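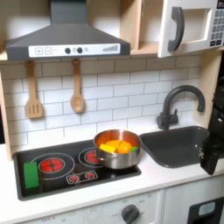

关于活动室玩具厨房的整理与使用记录

一、缘起

本站自开设以来，主要记载本人在社区亲子活动室服务期间的若干见闻与心得。今年五月，活动室对角色扮演区作了一次调整，其中以玩具厨房的整理用时最长，来信询问者亦最多。现将有关情况整理成文，供家中或园所内备有同类器具的读者参考。文中意见仅代表本人，与活动室管理方无涉。

二、器具概况

该玩具厨房以浅色木板为主体，配白色及深灰色塑料部件。台面之上设有烟囱式抽油烟机，旁有一格敞开的木制置物格，再往右为玩具微波炉。后墙作白色砖面样式，错缝排列，与许多家庭厨房的墙面颇为接近。台面为白色，左侧嵌黑色灶面，炉圈以红色图案印制。

本人曾见过数种不同样式的玩具厨房，有的以卡通形象为主，有的色彩极为鲜艳。就使用情况而言，幼儿对两类产品均有兴趣，但在样式接近真实厨房的器具前，幼儿较常复述家中做饭的对话，例如“先开油烟机”“火小一点”“等一下再吃”。这一点在与家长交流时多次得到印证，有家长表示，听完孩子的对话方知自己平日在厨房里说了些什么。

三、清空与分类

整理工作的第一步是将全部物品取出，分置于地垫之上。此前，置物格、台面及下方空间内堆放了大量与厨房无关的物件，包括拼图零片、积木、两只不成对的袜子，以及一本早已登记遗失的图画书。图画书已归还书架，登记册亦作了更正。

取出之后，按下列办法处理：

凡属炊事用具者，留用。
凡属仿真食物者，查看有无破损、脱漆，完好者留用，数量过多者轮换。
凡不属厨房者，送回原区域。
凡归属不明者，放入门口的待领筐，满两周无人认领即转交前台。

仿真食物一项争议较多。活动室原有食物玩具种类繁杂，蔬菜、水果、面点、海鲜混放一处，幼儿往往将整筐倒出，游戏随即中止。经商议，每次只摆放一小筐，每两周更换一次主题。首期为早餐，第二期为面馆。面馆一期尤受欢迎，以毛线充作面条，清洗略有不便，但效果甚佳。

四、擦拭

木制部分与塑料部分应分别处理。木板以微湿软布顺纹擦拭，随即以干布收净，不可久浸，亦不可喷洒后任其自干。塑料部分可用稀释的中性清洁剂，擦后以清水再过一遍。活动室现用Filtier牌清洁剂，系前台统一采购，本人并无特别推荐之意，家中现有的温和产品均可代替。

较易藏灰之处有三：一为抽油烟机斜面与竖直部分相接的转角；二为微波炉把手内侧；三为砖缝样的灰色线条一带。前两处宜用棉签，后一处用旧软毛牙刷轻扫即可。炉圈与控制条上的图案不宜用力刮擦，更不宜使用钢丝球或含磨砂成分的膏体。活动室早年有一台玩具洗衣机，面板图案即因反复刮擦而完全消失，幼儿此后一直将其当作烤箱使用。

木铲、木勺单独清洗。洗后竖放晾干，不得在潮湿状态下挂回。若发现毛刺，以细砂纸轻磨，再用布擦净木屑。开裂者一律停用，不作修补。

五、归位原则

归位时，本人主张少放。置物格保持空置，留待幼儿自行决定用途。过去一段时间，工作人员习惯将碗碟叠放其中，摆得十分整齐，幼儿反而不大取用。空置之后，该格先后被用作面包架、快递柜、猫的卧室及“妈妈的药柜”。关于最后一项，已借机向幼儿说明药品不可自行取用。

木铲与木勺悬挂于抽油烟机下沿的小钩上，木铲居左，木勺居右。悬挂的好处较为明显：收拾时一望即知是否齐全，年龄较小的幼儿也能独立完成。曾有同事建议增挂锅铲、漏勺、打蛋器等物，试行数日后撤去，原因是幼儿取放时互相碰落，争执增多。

灶面不预先摆锅。锅具放在旁边矮架上，由幼儿自取。此项安排起初有家长提出疑问，认为空灶显得冷清。本人的考虑是，做饭原本始于取锅，将这一步留给幼儿，游戏时间有所延长，同伴间的分工也较为清楚。

六、关于添置

整理期间，陆续收到若干关于购置的询问，一并答复如下。

其一，是否有必要选购带有抽油烟机与微波炉的款式。视空间而定。空间有限的家庭，一块台面、一处灶面已可满足大部分游戏需要。本人侄女幼时以一只倒扣的纸箱作灶，使用了整整一个冬天，并无不满。如空间允许，上部部件确能丰富情节。抽油烟机控制条上印有加减按钮，并设两个圆形旋钮，幼儿对此类细节的兴趣往往超出成人预期，常有专人“负责抽烟”，一站便是许久。

其二，价格。活动室去年比较过几家供货方，其中Skindus与Kuhlmann两家的报价相差较大，高者超过4,000元，低者不足其半。此类报价变动频繁，不宜据以决定。如预算为300元上下，建议优先考虑二手，收货时重点检查螺丝、边角与挂钩是否牢固。

其三，是否需要购买成套的仿真食物。不建议一次购齐。可先用家中现有之物，如毛线、布片、纸团、大颗松果。三岁以下幼儿须避免一切可入口的小件，此点务请留意。

七、与幼儿共同收拾

整理完成后，活动室试行“打烊”制度。每场活动结束前，由一名幼儿担任店长，宣布打烊，其余幼儿协助收拾。程序较为简单：食物回筐，锅具回架，木铲木勺挂好，最后擦一遍台面。擦台面一项竞争最为激烈，现已备有多块小抹布。

执行过程中亦有不顺之处。部分幼儿不愿结束游戏，店长宣布打烊后，顾客仍继续点菜。工作人员起初以规则相劝，收效有限。后改为允许“最后一单”，由店长接单并完成，再行收拾，情况有所好转。另有一名幼儿坚持本店通宵营业，经协商，同意将营业牌翻至“明早见”一面。

Ah-rin Woo女士每月来活动室协助带领故事时间，曾就此提出一项建议，即将收拾步骤绘成图卡，贴于幼儿视线高度。图卡由年龄较大的幼儿绘制，其中“挂木勺”一张画得较为抽象，初来者多误认为是蝌蚪，但并不妨碍使用，故予保留。

八、尚待改进之处

目前仍有以下事项未及处理：

面馆主题所用毛线已有起球，拟更换为较粗的棉绳，待采购。
矮架高度略低，成人收拾时须长时间弯腰，拟加垫脚。
微波炉内常被塞入湿抹布，已口头提醒，暂无更好办法。
活动室登记册第362号为一只玩具茶壶，至今未见，如有家庭误带回，请于方便时送还前台，不作追究。

下一期食物主题尚未确定，现有“火锅”与“生日会”两项提议。火锅一项的难处在于锅具容量与参与人数不符，生日会一项则须另备蜡烛类道具，其材质有待查验。读者如有经验，欢迎于文后留言。涉及具体尺寸的问题，请注明家中摆放位置的宽度与幼儿身高，以便答复。

2026年7月17日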